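Wikdale Home & Table list
Message 558
Date: Friday, June 7, 2019
Subject: Re: Re: White rings, and should I just sand the whole thing?

Hi all,

Sorry for the slow answer, I had the sander out all week and my hands were too tired to type! Quoting the original so it doesn't get lost in the other thread (the one that turned into chair glides).

> I bought a secondhand Inga table from the Hovomell outlet before Christmas and
> I love it, but it came with white rings all over one end and a dull patch where
> somebody must have had a plant. I think the finish is oil but I'm not sure how
> to tell. I've rubbed it with mayonnaise (please don't laugh) and it did a little
> bit for the smallest ring. The dark mark under the plant spot didn't budge.
> Should I just sand the whole thing down and start over? And if I do, will it
> stay light? My last table went orange on me and I hated it.
> Also, can I do this on the porch or does it need to be in the garage?

First of all, no laughing from me. I did the mayonnaise thing too, years ago, and left it on overnight under plastic wrap, and the kitchen smelled like a deli until lunch. The oil in it does help a faint ring now and then. Plain mineral oil does the same job and you don't have to wash egg off your table.

Before you sand anything, find out what finish you've got. Flip up a leaf or crawl underneath and find a spot that has finish on it but doesn't show. Dab a bit of rubbing alcohol on with a cotton swab and wait a minute or 2. If it goes sticky, you've probably got shellac, and you can stop worrying because shellac is the easiest thing in the world to fix. If nothing happens at all, put a drop of water on there. On a tired oil finish the water will soak in and darken the wood. If it sits up in a bead and stays there, it's more likely a varnish or a lacquer with some life in it (lacquer really wants lacquer thinner for a proper test, and I wouldn't do that one indoors).

White rings are usually moisture caught in the finish, so they're shallow. Try a warm iron, no steam, over a folded cotton T-shirt. A few seconds, lift, look, repeat. Keep it moving! I have an iron-shaped mark on a nightstand that I cover with a doily, so take that part seriously.

The dark mark is another story. Dark generally means the water got through into the wood, and there the answer is oxalic acid, sold as wood bleach. Gloves, goggles, good air, and rinse it well afterward. You do have to take the finish off first or it just sits on top. So if the dark mark bothers you enough to fix it, then yes, you're doing the whole top, because a patch will show.

My order, if you go that way:

Strip or sand off the old finish, starting at 120 grit, then 150, then 180. Go with the grain. If the top is veneer, go very easy and skip the power sander.
Bleach the dark mark, rinse, and let it dry a full day.
Light hand sanding to knock down the fuzz.
Finish of your choice, thin coats.

I know people on here go all the way up to 1,000 on tabletops. I tried it once and it felt like glass and the oil hardly went in. I stop at 180 or 220 now.

About the orange. Boiled linseed oil and most oil-based polys are going to yellow, and they keep going. For a light top I use a water-based matte. I've had Midik clear matte on our kitchen table for over 6 years and it's still pretty close to the color it was — maybe a touch warmer by the window, where the sun gets it. The wood itself shifts with light too, so move your placemats now and then.

If you want a shade to compare yours with, hold it up next to the top in this one:

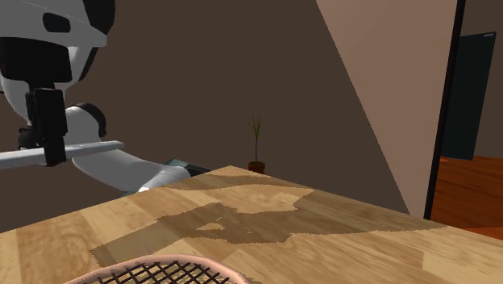
Light wooden tabletop and a white and black robot arm (computer rendering).

Screens all show color differently, so paint a test strip on the underside before you commit. Do two coats on it, one coat tells you very little.

Porch is fine for sanding. For the finish I'd go with the garage, door cracked, because on my porch everything with wings came to visit and I was picking gnats out of the second coat with tweezers.

Tell us what the alcohol test says before you buy anything! And if someone has had luck with the wipe-on version of the matte, I'd love to hear, I'm doing a hall bench next and I'm sick of brush marks.

Happy sanding from the wobbly end of Wikdale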